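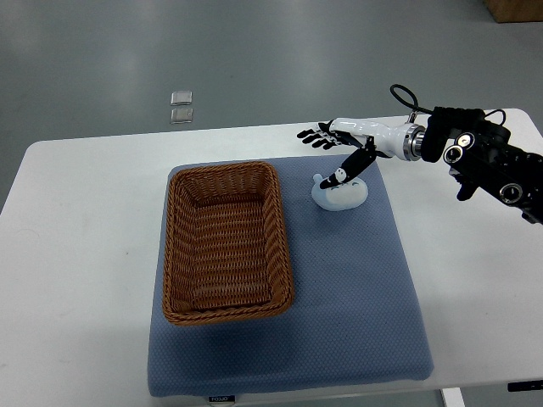
Toy basket

A toy basket is an open container used in homes, nurseries, waiting rooms and libraries to hold small playthings when they are not in use. It is most often placed on the floor, on a low shelf or on a table, and is distinguished from a toy box or toy chest by its lighter weight and by the absence of a hinged lid. Toy baskets are commonly used for soft toys, wooden blocks, balls and dressing-up clothes.

Etymology and usage

The term is used loosely. Retail catalogues apply it to almost any open container sold for a child's room, including fabric tubs and wire crates. In stricter use it refers to a container that is woven, or made to look woven. The word "hamper" is sometimes used for larger examples with a lid, and "tidy" for shallow ones kept on a shelf. In the Herer district the local word "skep", elsewhere used for a beehive or a farm basket, is still heard for any round basket kept in the nursery.

Construction

Traditional toy baskets are made from willow, rattan, rush or seagrass. The maker begins with the base, sets upright stakes around it and works the sides by passing flexible strands in front of and behind the stakes. The top is finished with a border, in which the ends of the stakes are turned down and tucked into one another. A rolled or braided border is preferred for children's use, as it leaves few exposed ends and gives a broad edge to hold.

Plastic weave became common in the second half of the twentieth century. Strips or tubes of coloured plastic, often brown or cream in imitation of wicker, are worked over a frame or woven in the same manner as cane. Baskets of this kind can be washed in water, do not shed splinters and keep their shape in damp rooms. Critics of the material point to its tendency to become brittle in strong sunlight, and to the difficulty of repairing a broken strand.

Moulded baskets, in which the pattern of a weave is pressed into a single sheet, are cheaper to produce. They are strictly not woven at all, although they are generally sold under the same name.

Shape and size

Rectangular baskets are favoured where several are to stand side by side, as on a shelf or a long table. Round and oval baskets are stronger for the same weight of material, but leave gaps between them. Shallow baskets allow a child to see the contents without emptying them. Deep baskets hold more, and are better suited to large soft toys.

The Treltoline, a rectangular pattern sold to nurseries by the Otden Basket Works, was made in two depths. The shallower was 15 centimetres deep and 33 centimetres long, and was intended for shelf use. The deeper version had the same base, with the sides continued to allow for blankets and larger toys. Both were supplied without handles, the rim being thick enough to lift by.

Use with soft toys

Soft toys are among the items most often kept in baskets. They are light, they vary a good deal in shape and they do not stack. A small plush figure of rounded form, with no long limbs to catch, can be dropped into a basket and taken out again with one hand, and toys of this type are often used in teaching very young children to put things away. An open weave allows air to reach the filling, which is of some benefit if a toy has been washed and is not fully dry.

Hard and soft toys are usually kept apart. Blocks and wheeled toys tend to settle to the bottom of a mixed basket, and children looking for them are inclined to tip out the whole contents.

Tidying practice

Toy baskets are closely associated with tidying at the end of a play session. In the method set out in the handbook of the Kamath Nursery Schools, each basket is given one kind of toy and one fixed place. The empty basket is brought to the play area before the toys are collected -- on the floor for most activities, or on a table where the children have been sitting. A padded mat may be laid beneath it to mark out the area to be cleared and to prevent the basket from sliding. Toys are put in singly, and the basket is carried back to its place by an adult or an older child.

The handbook advises against filling a basket above the rim. It also recommends that baskets be left uncovered during the day, so that a child may return a toy without asking for help.

Some nurseries fix a picture or a coloured tag to the front of each basket. Others rely on baskets of different shapes, on the view that children learn these more quickly than labels.

Care and safety

Willow and rattan baskets are cleaned with a soft brush and a slightly damp cloth. They should be dried away from direct heat, which causes the strands to crack. Plastic weave may be washed with mild soap, with attention to the gaps between the rows, where dust and crumbs collect. The inside corners of the base are the part most often neglected.

Baskets should be checked from time to time for broken strands, loose border ends and protruding wire. Cloth liners reduce snagging on knitted toys -- they must, however, be tied or stitched in place. A basket intended for toys should not be used as a seat or a step.

Collections

The Otden Museum of Household Goods holds 446 baskets, of which 100 are catalogued as nursery or toy baskets. Most are of willow, with a smaller group in plastic weave. A selection is shown each October in the museum's lower gallery, and the remainder may be seen by appointment.

See also

Basket weaving
Laundry basket
Soft toy
Toy chest
Wicker

This article was last revised on 2019-01-01.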